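Re: [hist-ideas] Reading group, second half of the Grecu volume

Shares 27

On Tuesday Tyyne Kuusisto wrote:

> I have now finished the chapters on the Plondcombe lectures and I am
> less persuaded than I was in August. The author says the lectures
> were the first serious attempt by anyone in Estport to read the
> Stoics as writers on law. That may be so, but the evidence is thin.
> He relies on the printed text of the lectures, and we know that was
> revised before it went to press. Did anyone find a place where he
> deals with the manuscript notes? I could not.
>
> Also, does anyone have a view on the translation of "assent" in
> chapter four? It seems to change halfway through.

Tyyne,

He does mention the notes, but only in the appendix, and you have to follow two cross-references to get there. The gist is that he saw them at Jillville late in the work and decided they made no difference to the argument. I don't agree. The notes for the third lecture include a long passage on duty to strangers which was dropped from the printed version. If you are going to claim that Grecu had a settled theory of law by then, you have to say something about that passage, even if you think he was right to cut it.

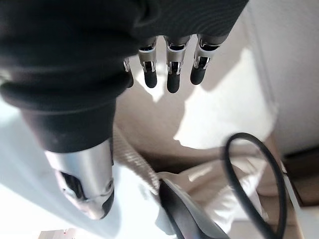
Robotic hand in the sunlight.

On the translation, you are right that it changes. Up to the section on oaths he uses "assent", and after that it is mostly "agreement", with one "consent" that I think is a slip. In the Latin it is the same word throughout. It matters a good deal in chapter four, where he says Grecu moved from a private act of the mind to a public one. Some of that movement comes from the English.

I have more sympathy with the opening chapters than you do. The account of how the lectures were paid for is new to me and well documented. The subscription list had 300 names and he has traced 200 of them, including several clergymen who later attacked the lectures in print. I would have liked a whole chapter on those men. The notes in this part are very full and can mostly be read on their own. 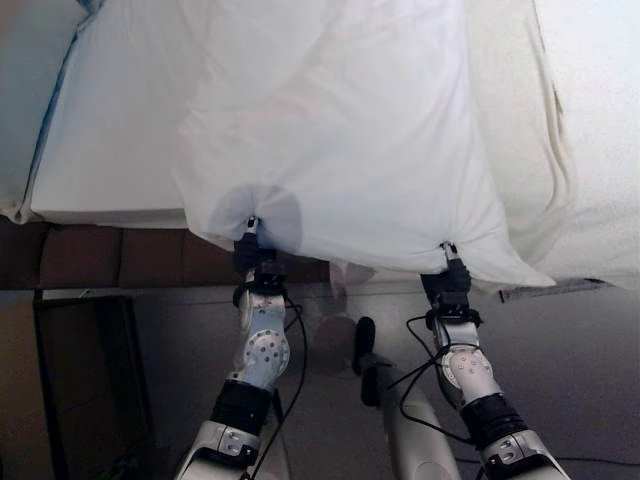 Aatos Lappalainen

The book is long for what it does. The last two chapters repeat the introduction nearly word for word in places, and the index leaves out most of the minor figures. I looked for the printer and he isn't there, though he comes up in three chapters.

For the next meeting I suggest we take chapter four together with the appendix and leave the conclusion for another time. I can send round my own rough version of the dropped passage if people want it. It runs to two pages and there are gaps where I could not make out the hand.

Aatos

Views 2,873
Comments 3

tk: Yes please to the rough version. I had missed the second cross-reference completely.

Margin reader: I think "consent" in chapter four is deliberate. Compare the footnote on marriage vows, where he uses it again.

plondcombe_local: Is the appendix in the paperback as well? My copy stops at the bibliography.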